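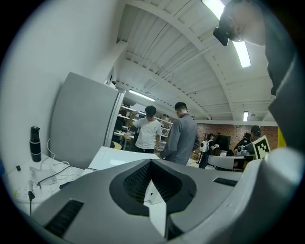 Workshop corner: table with the power strip, shelves at the back.

Power strip and cable layout for a shared workshop table, metal shelving behind

Posted by Mandla Van Wyk, 2024-02-24
Filed under: Storage and workspaces

We share a unit with a brick wall at the back, a run of metal shelves and a white table on the white-walled side. The shelves hold boxes, tools and parts in no agreed order. The table has a white power strip on it and the cables have become one lump. I can't pull a charger out without dragging two others with it, and one black lead hangs over the table edge where people walk past.

I would like to sort both before we take on more stock. Specifically:

Should the strip stay on the table top or go underneath? The top is 15 mm thick and I don't want screws coming through.

Is it worth buying proper shelf bins, or will open boxes do? The shelves are 425 mm deep. I have looked at the Undent bins but can't find an outside measurement with the lid on.

Budget is small. The landlord, Gerkport, does not allow fixings in the brick but has no objection to them in the white wall. There is a tall light grey unit with a door beside the table that I would prefer not to move, as the floor is uneven there and it took a while to get the door to close.

pedudik_bench

Strip goes underneath, towards the back edge, in a wire tray. Do not screw the strip itself to the table if the keyhole slots are the only fixing, because it will slide off them when someone pulls a plug upwards.

With a 15 mm top, use screws that go in no more than 9 mm after allowing for the thickness of the tray bracket. Put tape round the drill bit as a depth mark. Pilot holes are needed if the top is chipboard, and the screws should be done up by hand. If you don't trust the top at all, clamp-on trays exist and grip the rear edge, but you lose a gap between table and wall.

Before you move anything, switch off, unplug the lot and lay the cables out singly. Label both ends. Masking tape folded over on itself is good enough. Anything that doesn't match a device goes in a box marked October and is thrown out then if it has not been asked for. Coil the surplus length loosely and tie it with hook-and-loop tape. Zip ties get overtightened and then somebody cuts them off with a knife, sometimes through the cable.

The lead over the edge should come down the table leg, tied at the top and again near the floor. Leave a bit of slack at the plug end.

Check the rating on the back of the strip while it is in your hand. Chargers are fine. A heater or a kettle should have its own wall socket.

Cârstea

Open boxes. I had lidded ones and the lids ended up on the floor. Put heavy stuff at the bottom.

t_hollin

I disagree in part with the answer above. Open boxes are fine for tools, but small parts need lids or they fill with dust, particularly near bare brick, which sheds. I use lidded boxes on the top shelf only, and open fronts from the waist down.

On depth: with 425 mm shelves, buy boxes around 400 mm long so that the front edge does not overhang. Two short boxes one behind the other look efficient but the rear one is never opened. Measure between the uprights as well as front to back. The figure quoted for a shelf is often the outside width, and on a unit sold as 1,000 mm wide the usable space will be less by the thickness of both posts.

Label the box and also the shelf edge under it. If only the box is labelled it gets put back in whichever gap is nearest. I can't help with the Undent sizes, I have never used them.

If the shelves are free-standing, fix them to the white wall if they can reach it. Failing that, load the lowest shelf first and keep the top one light.

Mandla Van Wyk

Thanks. Tray ordered, clamp-on type - the gap at the back is acceptable as the plugs need it anyway. Will measure between the posts before buying any boxes.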